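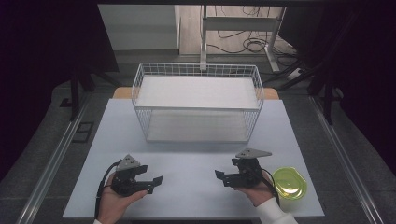

Head view at the table, both hand-held grippers in front of the wire basket.

Clarnex Gripper Alignment Toolkit
README and data card

Summary

Clarnex is a set of command-line tools for time alignment, calibration and review of recordings made with paired hand-held grippers. It reads one head view and two gripper views, places them on a common clock, estimates the opening of each pair of fingers, and writes episodes in a form that policy training code can load directly. The package is maintained by the software group at Plurham. A sample set of 603 episodes is distributed with it under the name Flernden Tabletop.

Questions about the code should be sent to the maintainer, Antonina Mykhailiuk, through the issue tracker. Questions about use of the recordings should be marked "data" in the subject line.

Scope

The tools were written for tabletop work performed by one seated or standing operator with two grippers. They have not been tested with more than two grippers or with a moving base. Support for a single gripper is partial: alignment and export will run, but the review tool expects two gripper streams and will show a blank panel for the missing one.

Contents of the package

align: matches the clocks of the three streams and reports the remaining offset.
openness: estimates finger opening from the gripper view.
review: plays the three views side by side and records accept or reject decisions.
export: writes accepted episodes to the training format.
configs: default settings for each tool, one file per tool.
tests: short recordings with known results.

Installation

The package requires a recent version of Python and a working video decoder. Install it from the root of the repository with the standard installer, then run the test command. All tests should pass before any new recordings are processed. A graphics card is optional. The openness tool runs on a processor alone, at a lower speed.

Alignment

Each stream carries its own timestamps. The align tool first applies the offset stored at the start of the session and then refines it by comparing motion in the head view with motion in each gripper view. The result is saved in a file named offsets in the session folder. Source video is never changed.

An episode is flagged if the remaining offset is greater than 34 milliseconds. Flagged episodes are kept on disk but are skipped by export unless the user sets the option include_flagged. Long periods without motion weaken the estimate, and operators are asked to open and close both grippers at the start of every episode.

Finger opening

The openness tool locates the two finger pads in the gripper view and reports a value between zero (closed) and one (fully open). No encoder is read at any stage. The estimate depends on a clear edge between pad and background, and the default thresholds were chosen for dark pads over a pale surface.
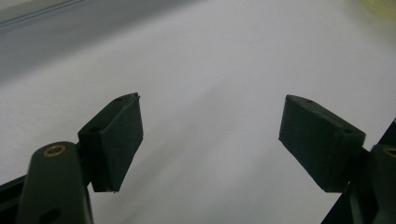 Baranauskienė asked in the issue tracker whether the opening value could be trusted when a dark object fills the gap between the pads, and suggested that the tool report a confidence score with every value so that training code could mask the doubtful ones.

The request was accepted. From the February release, each value is stored with a confidence score in the same row. Values below the threshold in the configuration file are replaced by interpolation when the interruption is short. Longer interruptions are left empty, and the loader returns a mask for them. Users who trained on files exported by an earlier release should export again.

Review

Every episode in Flernden Tabletop was viewed by one reviewer. The review tool allows four decisions: accept, reject, trim and refer. Referred episodes are seen by a second reviewer, whose decision is final. Reasons for rejection are stored as short codes, listed in configs.

Splits

The sample set is divided by session, so that no session contributes to more than one split. The test split contains 5 sessions. Users who report results should state the release number and should not tune thresholds on the test split.

Known limitations

Clock refinement may fail in episodes shorter than 300 frames.
Strong reflections on the work surface lower the confidence score.
The review tool does not save its window layout.
Left and right streams must be named correctly at import. The software does not detect a swap.

Changes

Proposed changes should include a test recording or a reference to an existing one. Changes to the export format require a new format number and a note in the change log. Reviews of open proposals take place on Wednesday.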